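Keltmont Hand-Held Gripper Kit: Progress Report to Herkbridge
Prepared by Soon-im Hyun, 30/12/2021

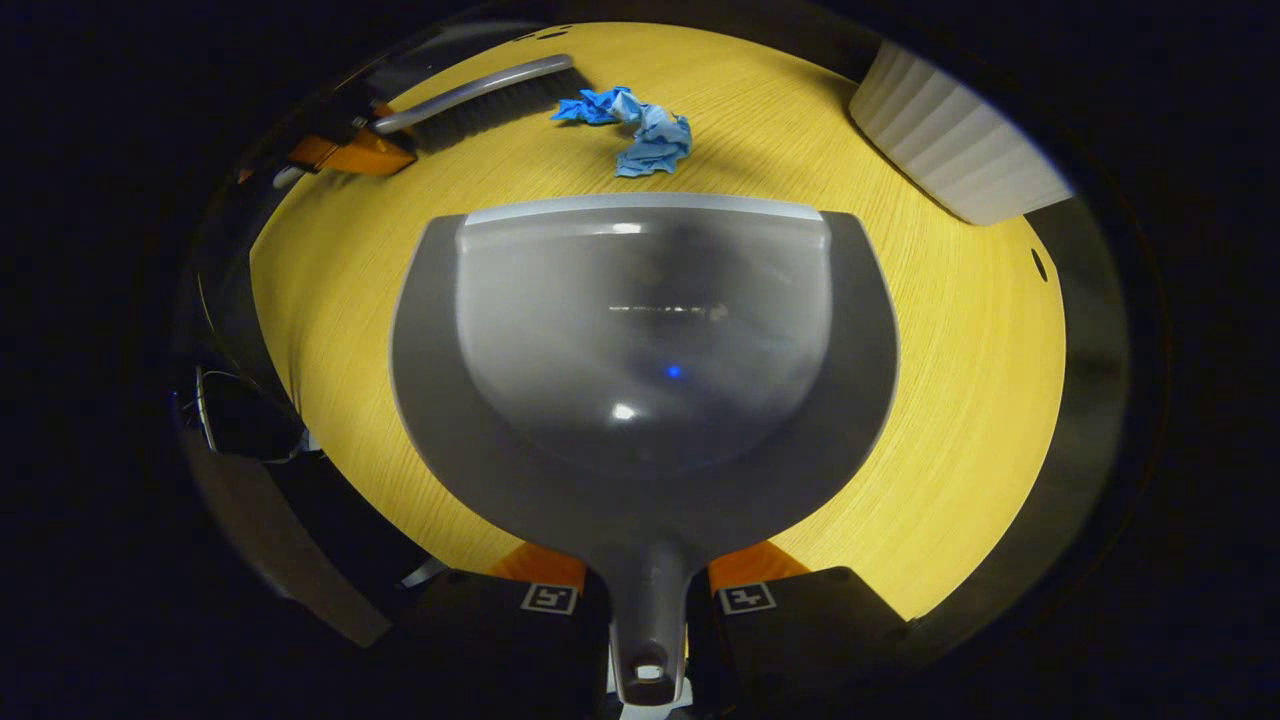
Figure 1. View from the kit's camera during the table-sweeping task. Dustpan in the gripper; brush and blue paper towel on the table.

Work this period

The grant pays for a review of the Keltmont kit as a low-cost way to record household tasks for robot training. We finished setup in November and have since recorded 1,000 demonstrations toward the target of 3,000. Of these, 304 are table sweeping. The rest are split between sorting and wiping.

After filtering, 113 of the sweeping demonstrations were set aside. Most failed in the step that works out finger width from the square markers. When the operator tilts the tool toward a lamp, glare washes out one marker and the software drops the whole recording. Cletus Ambrose has moved two lamps and is rerunning the filter with a looser threshold.

Findings on the kit

The two fingers with orange pads hold a narrow plastic handle well enough for slow work. Operators report that the dustpan turns in the grip if the lip is pressed hard on the table. Keltmont sells a wider pad set and we have asked for a quote.

The round, wide view takes in both the tool and the work ahead of it, so we have not needed a second camera. A wide pan does cover a lot of the table directly in front of the fingers. We will try a smaller one.

Support from the reseller, Nikolovski, has been slow. A replacement trigger spring took 19 days. The printed manual does not match the current firmware, and we now work from our own notes.

Budget

Spending is on plan except for operator hours, which are over because of the repeated sweeping sessions. We ask to move the unused travel line to cover this.

Next period

Complete the sweeping set, begin drawer tasks, and run the same tasks on the Skuturach kit for comparison. The loan unit is due in the first quarter.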